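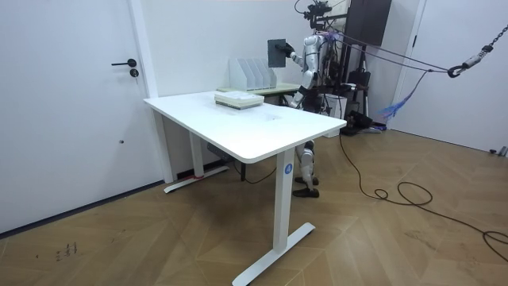 Progress report no. 4, for Judite Nogueira at the Brasance fund
June

Dear Judite,

You asked for something a bit shorter than last time, so I'll try, though you know what I'm like once I get going.

The main news is that Jenano is doing its filing job at the standing desk now. In the spring report I was still fussing about balance and hardly mentioned the hands at all. Balance is in decent shape (more below) and nearly all my evenings this month have gone on the arms and grippers, which is much more fun to work on and much worse for my sleep.

The job is the one we agreed on in the application. Jenano stands behind the desk, takes hold of a flat board, lifts it clear and puts it into one of the slots of the white file organizer on the low green table at the back. It sounds like nothing, I know! But a flat board is a nasty thing to hold. Grip it near the corner and it swings, grip it too hard and the whole thing twists in the fingers, and all that time the other arm has to be kept low and out of the way so it doesn't clip the desk on the turn.

We ran the lift 100 times over the month, Cathal and I taking turns with the stop button. The board stayed in the gripper on all but 7 of those. Four of the drops came in one evening, when I'd changed the wrist settings and been a bit too pleased with myself, and they went away when I put the old numbers back. Getting the board into the slot is another matter. I'd call it hit and miss and I don't want to give you a percentage yet, as we kept changing how we scored it. Cathal counted a board leaning on the divider as in, and I didn't. We've settled on my way, so next month's figure will look harsher but it'll mean something.

Legs. Américo Neves rewrote the part that handles small shifts of weight when the arm goes out to the side. Before, Jenano would do a little shuffle with one foot each time the board went up, and then of course everything it knew about the desk was off by the width of the shuffle. Now it mostly plants its feet and leans. We're keeping it on the ropes and the hook for everything, including standing still. I said in the application that we'd try a session with no ropes before the summer, and I'd like to push that back to the autumn if you can live with it. The workshop floor is lovely but it's hard, and I have two spare finger sets and no spare shoulder.

Seeing. The camera rig on the head has been rebuilt once more. Anouk Verbruggen did the new mounting and it has stopped wobbling, hooray. The trouble now is white things on white things. The desk is white, the trays are mostly white and pale grey, the wall is white, and the organizer is white as well. Jenano finds the dark board without any bother and then loses the slot it's meant to go in. Anouk wants to fix it properly in software and I want to stick coloured tape on the dividers. We'll probably do both, mine first.

The stack of trays is for the next stage. Once the board goes in reliably, I want Jenano to lift the top tray off and set it down at the other end of the desk, using both hands. I've only tried it with the power off, moving the arms myself, and the reach looks all right as long as the desk stays at its present height. If somebody raises it to do their emails, all bets are off, so there's now a note in the shared diary asking people to leave the buttons alone.

Money. We're under on parts and over on workshop hours. Lurdes Azevedo, who keeps the bookings, has been very kind about letting us run on past nine in the evening, but the hours still have to be paid for. Would you mind if I moved what's left in the parts line across? The one thing I'd hold back is enough for a second pair of wrist motors from Yau, as the left one has started making a noise I don't care for. I've sent Lurdes's sheet separately.

Still to do before the next report: tape on the dividers, the slot scoring done over again from the start, a listen to that wrist with the cover off, and a tidier run for the long black cable, which currently wanders over the floor wherever it fancies. Américo would also like to swap the arm planner for Even, which he's been testing at home. I've said he can have a week with it once the scoring is finished and not a minute before.

If you'd like to come and see it, evenings from six are best, and do ring the bell twice as the fan is loud. Let me know about the parts money when you can.

All the best from the workshop, and thanks for your patience over the ropes.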